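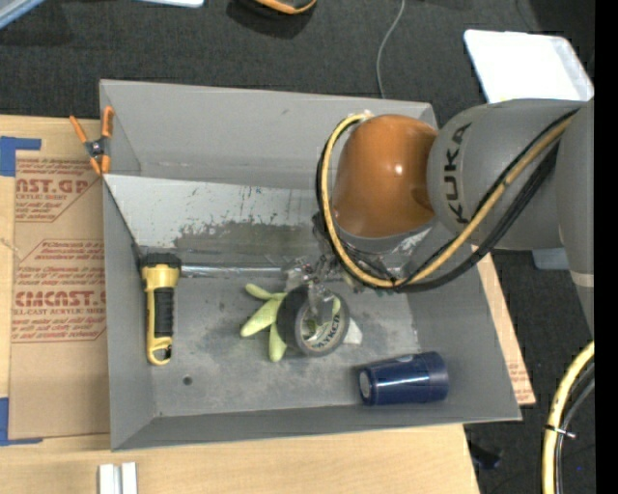
What is the difference between the volume of a container and its capacity?
Volume is the space the container takes up from the outside, walls included. Capacity is the space available inside it, measured up to a stated fill line.

Unit 4: Measuring Open Containers
Instructor: Maribel Carhuamaca
Reading: Cullby course packet, section 2

4.1 Terms
Brimful capacity is measured to the top edge. Working capacity is measured to the fill line, which must be written on the data sheet. A capacity given without a fill line is treated as brimful in this course.

4.2 Containers with sloped sides
A container whose sides flare outward has a larger opening than base. Multiplying the base area by the height gives a result that is too small, and multiplying the opening area by the height gives one that is too large. Averaging the two areas is better but still slightly high when the sides slope on all four sides. Use the frustum formula:

V = (h / 3) × (A + B + √(A × B))

A is the base area, B is the area of the opening, and h is the vertical height. Do not use the slant height for h. This was the most common error in the May lab.

4.3 Worked case
Base area 4 square feet, opening area 9 square feet, vertical height 2 feet.
√(4 × 9) = 6
V = (2 / 3) × (4 + 9 + 6) = 12.67 cubic feet
The averaging method gives 13 cubic feet.

4.4 Checking by water fill
Small containers can be checked by weighing them empty and then full. One cubic foot of fresh water at room temperature weighs around 62.3 pounds. Level the container before filling. A tilted container reaches its lowest edge early and reads low. Inserts and false floors are left in place for working capacity and removed for brimful capacity.

4.5 Assignment
Complete problems 2 through 5 in the packet. Carry units on every line. Round only the final answer. Hand in work to Socorro Ticona, room 153, before the next lecture.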